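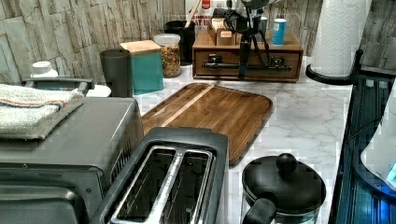 **Laurențiu Iordache**, contributing editor, Domestic Technology

# Countertop manipulation

**Countertop manipulation** is the branch of service robotics concerned with work done by hand on a kitchen counter or a comparable surface, such as a packing bench. It covers clearing and wiping, putting containers back in their places, loading small appliances, opening packages, and the simpler stages of preparing food and drink. The term is used for machines with at least one arm and a gripper. Single-purpose appliances, among them dishwashers and bread makers, are usually treated separately.

As a household product, the general-purpose countertop robot does not yet exist in a form that can be left to work alone in an ordinary kitchen. Individual chores have been performed many times in laboratories and test kitchens, often with a person standing by. The distance between the two is the main subject of the field.

## Background

Early industrial arms depended on parts arriving in a known position. A bracket that came down the line slightly turned would be missed or dropped, and factories met the difficulty with jigs, trays and guides. A home has none of these. Cups are left where they were last used, and a jar may stand in front of another jar for weeks before changing places with it.

Two developments widened the range of tasks that could be attempted. Lighter arms, able to stop on contact, could be placed on a table near people. Learned control methods then allowed an arm to be taught from recorded demonstrations, in which a person guides the machine through a task repeatedly. The quality of such a system depends heavily on the variety of the recordings. An arm taught in one kitchen commonly performs worse in the next, even where the objects are the same.

## Typical tasks

Chores are generally grouped by the kind of handling they demand.

- **Rigid objects.** Mugs, canisters, small bottles and boxes keep their shape when held. Picking them up and setting them down is the most reliable part of the field.
- **Soft objects.** Towels, pouches and wrapped packets change shape in the grip. A folded dish towel is hard to lift without unfolding it, and harder to fold again.
- **Hinged and sliding parts.** Oven doors and drawers must be moved along a fixed path. An arm that pulls in a slightly wrong direction may jam the drawer or shift the whole unit.
- **Loose contents.** Dry cereal, sugar and liquids call for control of tilt and speed, and spills are difficult to detect.
- **Transparent and polished surfaces.** Glass jars and bright metal confuse many depth sensors, which may report a surface that is not there or overlook one that is.

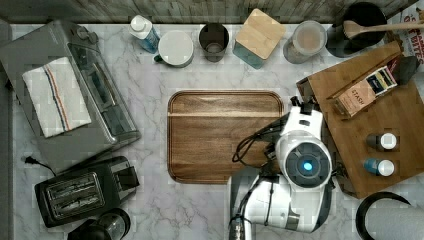 *A two-finger gripper over a wooden tray on a marble countertop. The box of tea bags and the spice bottles stand on the cutting board to the right.*

## Grippers and reach

Most countertop arms carry a gripper with 2 fingers that open and close in parallel. The design is strong, inexpensive and easy to repair. It serves well for a bottle cap or the edge of a box, and poorly for a large lid or a single tea bag pressed between others. Hands with more fingers are available but cost more and break more often.

Cables are a practical concern. A loop of cable hanging from the arm can sweep over low objects as the arm turns, and planning software does not always take it into account.

## Measurement

There is no single accepted test. The Dronberg protocol, used by several smaller laboratories, scores a robot on 400 attempts across a fixed list of counter chores, with the objects rearranged before each attempt. Human help of any kind counts as a failure. In the Stestiron trial, a single arm made the full set of attempts and completed 257 without help. Most of its failures involved cloth, or objects standing close behind one another.

The Uvava group has argued that success alone is a poor measure, and records time as well. In its tests a tray-loading task that most adults finish in under a minute took the arm 640 seconds, including pauses to look again at the scene.

## Shop-floor use

Progress has been quicker in workplaces. Packing benches, canteen tray lines and small-parts stations resemble a kitchen counter in scale, but the range of objects is narrower and the lighting is steady. The Ritchie packing cell places jars and cartons on trays during a full shift, with one worker attending several cells and clearing faults. Operators of such cells still assign cloth, film wrap and damaged cartons to people.

## Safety

Hot surfaces, blades and glass limit what may be attempted in a home. Current practice is to cap the speed and force of the arm, to keep a stop button within reach, and to exclude lit burners and sharp knives from unattended work. The handling of lidded pots remains restricted in most trials, as a lid may slide when the pot is tilted.

## See also

- Bin picking
- Learning from demonstration
- Mobile manipulation
- Parallel gripper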